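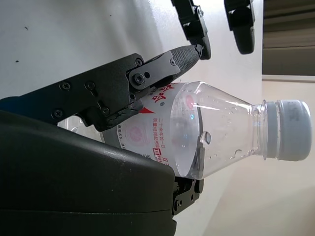 Storing and reusing bottled water at home

Residents of the Traltdale district are encouraged to keep a modest supply of drinking water in the pantry or laundry. The following advice applies to ordinary disposable bottles with a screw cap.

Bottles should be stored in a cool, dark cupboard, away from petrol, paint thinner and mothballs. Thin plastic can take on odours from strong chemicals nearby. A bottle laid on its side should be checked for leaks at the cap after 10 minutes on a paper towel. Upright storage remains preferable for cartons stacked more than two high.

Stock is to be rotated. Write the month of purchase on the label in permanent marker and place newer bottles at the back. Households that check their supply each June find the task easily remembered.

Single-use bottles are not intended for long-term refilling. Once empty, they may serve as:

– a watering aid for seedlings, with 6 small holes pierced in the cap
– a cloche for young lettuce, with the base removed
– a funnel, cut below the shoulder

Rinse and drain all bottles before recycling, and follow the council's current advice on caps, labels and crushing.

Comments

Kalliopi Petridis: Would the cloche suit tomatoes as well?

Carter Lapointe: Ours did well under them until they outgrew the plastic. Leave the cap off on warm days.

Related items

Cleaning a kettle with vinegar
Labelling the chest freezer
Pantry moths: prevention and treatment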